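Hand-held gripper pair keeps losing its left marker, what am I doing wrong?

Hnat Tymoshchuk
October 4, 2020

Hi all! I look after a pair of hand-held grippers at our Jinidton office (the kind with a square black-and-white marker on each one, so the tracking knows where your hands are). The right one is fine. The left one drops out whenever I reach across the table, comes back for a second, then jumps. I've wiped the marker, swapped the cable and run the calibration five times, and I'm getting pretty fed up with it.
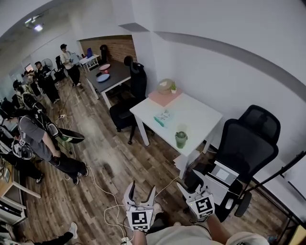

It's worst when I turn my wrist inward. My last run was 483 samples and 87 of them had no left pose at all. Is the marker worn out, or is it how I hold the thing?

Severyn Melnychuk

Sounds like angle to me. Hold the gripper still, straight on to the camera, and tilt it a little at a time until the pose goes. If it always quits at the same tilt, your marker is fine and you're just turning it too far away. Then grab the mount and wiggle it! Ours had a loose screw behind the plate and it jumped exactly like you say. Tighten it, recalibrate that side only, and do a short run of 100 samples before you trust it again. Oh, and check that the cable isn't tugging on your wrist when you reach, mine used to do that and I kept blaming the software.

Branier

same problem here, new markers fixed it. print them matte not glossy

Panasiuk

What Severyn said about the screw. Also look at your lights, glare on the marker will do it too.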